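Kolport handhelds, notebook, May, evening session

Carrying on from the last page. Both handles closed up and screwed down as of tonight. Left one had been rattling since the weekend, found a loose M3 nut inside the shell doing laps. Fished out with a magnet. No idea which boss it came from, everything seems to hold without it. If the left shell starts creaking, start there.

Firmware on both is the same build now. They weren't before, which explains the odd timestamps I was whinging about two pages back. Left was running the old logger and stamping at the end of the write, right at the start. Scrap anything recorded before tonight if you care about left/right sync. I've moved it to a folder called OLD_DONT_USE so please dont use it.

Jaw travel. Printed the new rack in the stiffer filament and it's better but tight at full close. Filed the last two teeth by hand. Went too far on one. It still engages, just a bit sloppy right at the end of travel, so calibrate with the jaws lightly shut and not squeezed hard. Spare rack is in the Amarasinghe drawer with the springs. Print another if you take it.

Springs: swapped the left for the softer of the pair. Trigger feels the same both sides to me now, but I've been squeezing these for hours and my hand is no judge. Someone with fresh fingers try it and write down what you reckon.

Cube mounts. Base screws on the marker cubes were backing out, so thread lock on all of them, the blue stuff. Give it overnight before yanking on anything. Printed faces need to stay clean, no fingers, no tape residue. Isopropyl lifts the ink, found that out on a test piece thankfully and not on a real one. Damp cloth only.

Remeasured the offset from cube to jaw tip, left and right, with the good calipers. Numbers are in the config file, commented, and the old ones are commented out underneath in case I've stuffed it up. If the virtual jaws look like they're floating off to one side, swap back and tell me.

Then the hold-still check. Both grippers straight out in front, green light on at each cube, hold as steady as you can and watch the pose trace. Then slow turns at the wrist.
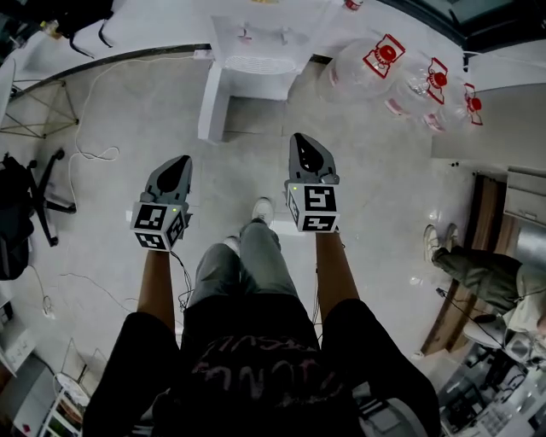
Gasutar reckons the hold-still check is a waste of time, and that a person's arms wobble more than any error we'd be looking for, so clamp the things to the bench or don't bother. Also wanted to know why we log at the rate we do when the arm at the other end will never keep up.

Fair on the first one. My answer is that I'm looking for jumps and dropouts, and wobble doesn't look like either of those in the trace. Wobble is a fuzzy line. A lost marker is a cliff. But yes, a bench clamp for the offset numbers would be better and I'll knock up a bracket from the ply offcuts. Second one, storage is cheap, we can throw samples away later and can't get them back.

Results, from memory plus the scribbles on my hand:

Static, both sides: clean. No cliffs.
Slow wrist turns: right good through the full 360. Left drops out for a moment with the palm side up, every time, same spot.
Fast turns: both drop out. Expected. Motion blur I think.
Crossing hands: whichever is behind vanishes, obviously. Recovers quick.

The left dropout is the one bugging me. Same angle every time says geometry or lighting, not electronics. Tried it again facing the other way and it moved a little but didn't go. Swapped the cables left to right, no change, swapped back. So not the cable, good, I only had the one spare length anyway. Next guess is glare off one face. The print on that cube came out a touch shinier than the other, different batch of paper. Reprint on matte and see.

Cables in general are a pain. They drag on the wrist and you start holding the thing funny to make up for it. Tried a loop of velcro round the forearm, helps heaps, looks daft. Would rather do a proper strain relief in the base, there's room if I shift the connector about 10 mm back. Put that on the list for the next shell print. Also nobody leave leads across the walkway at knock off, coil them.

Battery idea: parked. Weight goes straight out the front where you least want it. A 2000 mAh pack would fit the handle but then the trigger linkage has to move, and I'm not redrawing that linkage again this month.

Arm end, quickly. The Britaslow arm took the new jaw file and opened and closed on command 10 times running without faulting. Only air so far, hasn't gripped a thing. Shoulder joint is noisy going down, fine going up. Belt tension? Put a finger on it with the power OFF. I mean it about the power.

Scaling is still wrong. Move the handle a hand's width and the arm goes a good bit further, so there's a factor sitting in there I haven't found. Suspect it's getting applied in both the logger and the playback script. Looked for it until the code went blurry and gave up.

To do, no order:
- matte reprint for the left cube, all faces, same batch
- ply bracket for the offset check
- find the double scaling, grep for "gain", someone renamed it at some stage
- connector back 10 in the CAD, check it clears the screw boss
- belt, shoulder
- more M3 nuts, we're down to the dregs
- fresh fingers on the triggers

Configs pushed, handles on the charging shelf (not charging, just living there), thread lock curing so leave the cubes alone til morning.

Amarasinghe Shared Workshop - Kolport build notes - Questions: ask at the bench or leave a note in the book - Back to top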